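Stanuvano: Teaching Two Arms to Handle a Shopping Bag
Project report by Tài Phan and Hajar Cherkaoui

We started in September in the shared workshop, with a bench, two grippers and a good deal more optimism than wiring skill (thank you, Svenja, for your patience with our connectors!). The fingers got green pads on their tips after the bare ones kept slipping, and that one change cheered us up more than anything else all term.

Bags were our favourite problem by far. A box stays the shape it is, but a crinkly plastic bag settles differently every time you put it down, and the strap folds over wherever it fancies. We set ourselves 100 tries at picking one up by the handle and managed 85, mostly by opening the fingers nice and wide and coming in slowly. The other tries usually went wrong when the strap lay flat against the plastic.
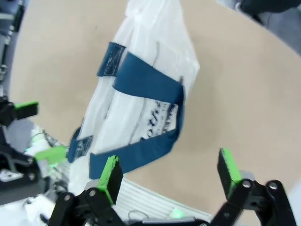
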